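**Hitel – drawer tasks, progress to the end of January**
Prepared for Delorme

The collection target for this work package is 2,000 accepted demonstrations. At the close of the month the store held 594, of which 403 are drawer episodes. The remainder are door and shelf episodes carried over from the autumn plan.

Drawer work uses the humanoid and the small white cabinet under the end of the long desk. The low position was chosen in the original proposal, and it has proved demanding: the robot must bend its knees and lean while one hand goes down to the drawer.
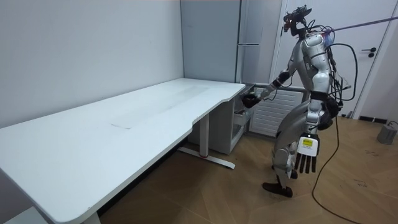
*Fig. 1. Reaching into the open drawer from a crouched stance.*

Each episode is stored with joint positions, hand commands and fixed-camera video on a shared clock. Episodes are rejected if any stream drops out or if the operator restarts a movement halfway. Most rejections this month came from clock drift between the hand controller and the video – a fault now corrected in the Nillia recorder. Affected episodes have been kept in a separate folder and do not enter the totals above.

We have also begun recording the hand clear of the cabinet with the drawer left open. The first trained policy had too few examples of this state and tended to close the fingers early. 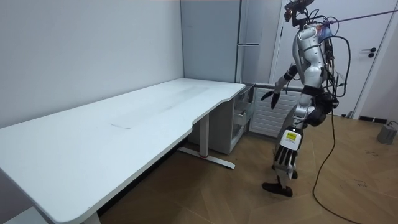
Stetine asked in the mid-month review whether free-space poses should count towards the target at all, and suggested that they be capped and reported on a separate line. We agree to the separate line and will propose a cap once the next training run has been scored.

Labelling is behind plan. Each drawer episode is split into approach, contact, pull and release, and the boundary between contact and pull is hard to place when the fingers rest against the drawer front. Two labellers now mark the same batch of 16 episodes every week, and differences are settled before the batch is merged.

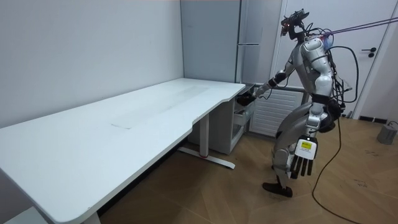

## Next period

- Resume drawer collection with the cabinet moved further along the desk.
- Retrain on the corrected set and report scores by phase.
- Clear the labelling backlog before new door episodes are accepted.
- Delorme to confirm whether the storage budget may be spent early – the video archive will need it by March.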